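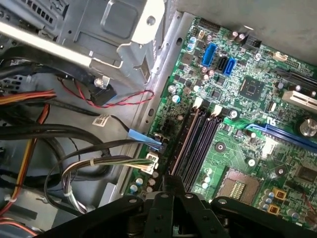

Drive cage, power wiring and data cables on the left side of the opened case.

Inside a Desktop Computer: A Gallery for Equipment Renewal Participants

The Guvville Equipment Renewal Program receives desktop computers that offices and households have retired and prepares them for a second period of use. This page has been assembled for people who are about to attend their first bench session. It presents the interior of a desktop case and names the parts that participants will be asked to identify before they handle any of them. The program accepted 112 desktop machines in its last full year, and the majority were of a general type that will be familiar after a short study of this page.

The captions use the terms that appear on the bench worksheets. Where a part is commonly known by more than one name, both are given. Participants who have completed the introductory reading prepared by Judite Peixoto may wish to keep it at hand, as the worksheet numbers follow the same order.

The drive cage and cabling

The drive cage is the gray sheet-metal structure that holds the hard disk and other storage devices. It is made of stamped steel, with windows and folded tabs that keep it rigid. In most cases of this kind the cage limits access to the cables behind it, and participants should study how the cables run before they disconnect anything.

Wires in yellow, orange and red belong to the power supply. The blue flat plug at the edge of the board is a SATA connector, which carries data between the board and a drive. The white connector below it receives a bundle of thin wires in several colors. A white cable tie holds part of the black cabling together near the same point. Ties are cut only when the worksheet calls for it, and each one is replaced before the case is closed.

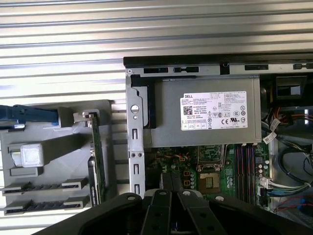
Guvville Equipment Renewal Program | Department of Technical Instruction

The power supply

The power supply is the silver metal box in the upper part of the case as it lies on its side. The white label carries the Dell name, a small square code and a group of certification marks. Participants copy the manufacturer's name and the rated output from the label of each supply to line 9 of the worksheet. When the print is too small to be read with confidence, a magnifier may be requested from the tool counter.

A power supply is never opened at the bench. Its housing contains components that can hold a charge after the cord has been removed, and units believed to be faulty are set aside whole for the attention of Chin-lung Lui. The supply may be removed from a case as a complete unit once its cables have been released from the board and the drives.

The slots and round holes in the surrounding metal should also be noted. Edges of punched steel can be sharp, and light gloves are available in three sizes for anyone who prefers to wear them while reaching past the brackets. Gloves are to be taken off for work on the processor socket, where they are apt to catch on the contacts.

The green motherboard lies below the supply. Its processor socket is bare, with no cooler in place, and the metal retention frame around it can be seen clearly. Thin red, orange, yellow and black wires cross the board to the left of the socket. 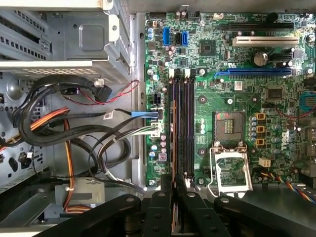 Page last changed: Thursday, April 4, 2019

The motherboard

All other parts of the computer connect in some manner to the motherboard. Four black memory slots stand side by side in the central area, also referred to as DIMM slots, and each is empty. To their right is the processor socket. Its load plate, a hinged metal frame that presses the processor into position, is open. The thin wire lever beside the plate is the means by which it is locked down.

The socket is the most delicate area of the board. Fingers, cloths and tools are kept away from the contacts at all times. If a socket is to remain open beyond the end of a session, a plastic cover is placed over it and the case is marked with a yellow tag. Covers are stored in the second drawer of the Hinetti cabinet, together with spare screws and the short screwdrivers.

Three expansion slots run across the upper portion of the board. The black one at the top is a PCI Express slot, the white one beneath it is a PCI slot of an older standard, and the long blue one is a PCI Express x16 slot, the type generally used for a graphics card. Participants often mistake the white slot for a place to install memory. The direction of the slots is a useful guide on this board: those for memory run at a right angle to those for expansion cards.

The three orange-yellow squares in a column beside the socket are power chokes, which form part of the circuit that regulates the supply to the processor. Small capacitors in blue and silver are set next to them. Capacitors with raised or split tops are reported to the session leader and entered under "Board condition." No repair of a board is attempted during introductory sessions.

Memory modules

A memory module is held by its ends or its long upper edge. The contacts along the lower edge should not be touched, and a module that has been touched there is wiped with a dry lint-free cloth before use. Modules awaiting installation are kept in the antistatic trays and are not laid directly on the bench. 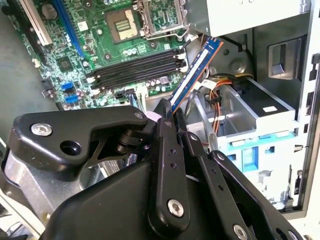

Before a module is lowered, its notch is compared with the raised key in the slot. The two will meet in one orientation only. The white clips at the ends of the slot are pressed outward, the module is set upright in the channel, and even pressure is applied to both ends until the clips close. A module that resists is lifted out and compared with the slot again. Force is not the remedy, and it accounts for most of the damaged slots recorded by the program.

The blue circuit board of a module makes it easy to distinguish from the black slots, although color is no indication of capacity or speed. Those details are taken from the printed label. Modules are sorted by type under the supervision of Pei-shan Tsang, and mixed sets are not installed without her approval. At the most recent inventory, the program held 852 tested modules of all types.

Attendance and materials

Introductory sessions are held in the Tsai Room and are limited to those who have registered in advance. Participants should wear closed shoes, secure loose sleeves and remove rings and bracelets before work begins. A wrist strap is issued at the door and returned at the end. Printed copies of the worksheets are supplied, and the companion sheet on storage drives, now in its second edition, may be collected at the same time.

Registration is handled by Jonalyn Barredo at the Aner Street office. Schools wishing to bring a group should write to Cheuk-hei Chow, stating the number and ages of those attending. Group dates for the autumn term close in November.

Related pages: Donating a Computer; Worksheet Set for Introductory Sessions; Bench Rules and Safe Handling; Glossary of Parts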